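Gustberg Suture Terms – README

Gustberg is a word list of 446 terms used in wound closure and suturing, in English with Dutch equivalents. It was compiled by Nathalie Dewulf and Gijs Stevens for translators and copy editors. The oldest printed source dates from 1880.

Files

terms.csv – one row per term, UTF-8, comma separated
sources.csv – short titles, keyed by source_id
notes.txt – remarks on disputed spellings 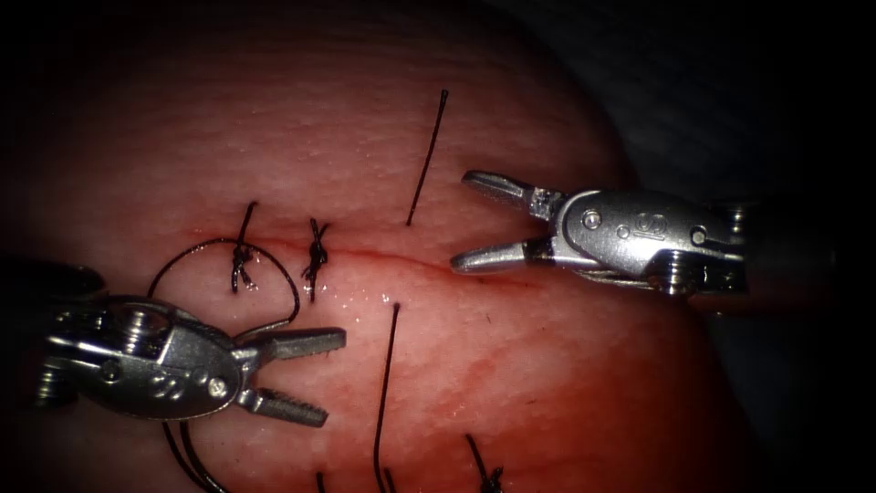
Columns in terms.csv are term_id, headword, variant, dutch, source_id and status. Empty cells mean that no value was found. Status is either "checked" or "open". Definitions are limited to 1000 characters and are stored in notes.txt under the same term_id.

Spelling

British forms are the headwords. American forms go in the variant column. Hyphens follow the source, so "skin-edge" and "skin edge" may both occur.

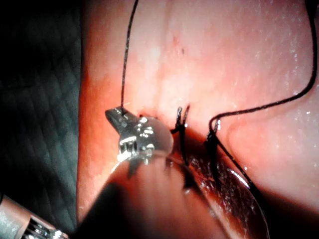

Moist pink tissue with the metal jaw of a grasping instrument.

Known problems

Thijs De Haan re-read 100 rows in July and corrected the Dutch plurals. The remaining rows have not had a second reading. Older names for needle shapes overlap, and term_id should be used for matching.
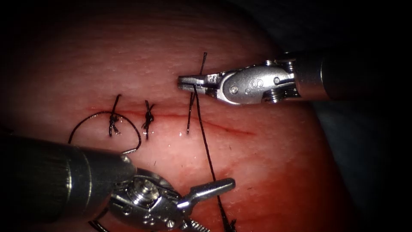

Corrections go to Jasper Van Beek, with the term_id and a page reference. Changes received by Friday noon go into the next build.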